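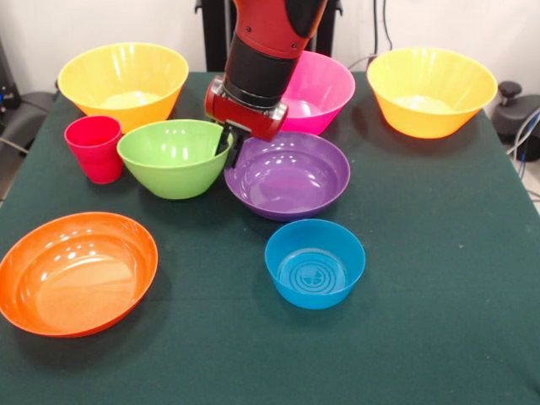

I quit buying lunch at work in January. The sandwich place on the ground floor had gone up again, and I was spending more there in a week than I spent on dinners at home. So I started cooking on Sundays.

The first batch was a bean and barley soup from a card Despina Antoniadis gave me years ago, when we both worked in the Coneck office. It makes a lot. I ate it four days running and was tired of it by the third. The second week I made half as much and added a pan of rice with onions and peas, and that worked better.

Some things I've changed along the way. I don't dress salad ahead of time anymore. Pasta goes soft by Wednesday, so I cook it the night before or skip it. Potatoes hold up fine in the fridge but I don't like what the freezer does to them. Lentils can take anything.

Cost was the reason I started, so I kept the receipts. Groceries for lunches came to 31 dollars the first week, mostly because I had to buy oil and spices. The week after it was 18 and it has stayed near that. I haven't counted the gas for the oven and I'm not going to.

The part I didn't plan for is the office kitchen. There's one microwave for our whole floor and the line at noon is long. I go at 11:30 now, or I wait until one — the later slot is quieter, but by then I've usually eaten my apple and half a sleeve of crackers at my desk.

Miłosz Czerwiński wrote to ask if I'd post the soup. I will once I've worked out the smaller version properly. The card only says "barley, enough," and I got it wrong again this Sunday. It was closer to porridge. I'm still eating it.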